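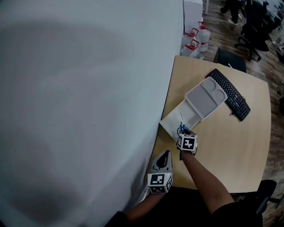 I believe that letter writing by hand should stay in our offices, at least for the letters of thanks and of sorrow. When I came to work in Cemstead, my manager Fouzia Memon wrote two lines to me on a card, and I keep it still. Of the 300 messages I received by email that December I remember none. A black keyboard on a light wooden desk is good for orders and invoices, and I use one all day with pleasure. But typed words of sympathy look the same as typed words on parking.

Some people answer me that their handwriting is ugly. Mine is also ugly, and in English it is slow too. My aunt in Plestine reads my cards with a magnifying glass and she has never complained about it.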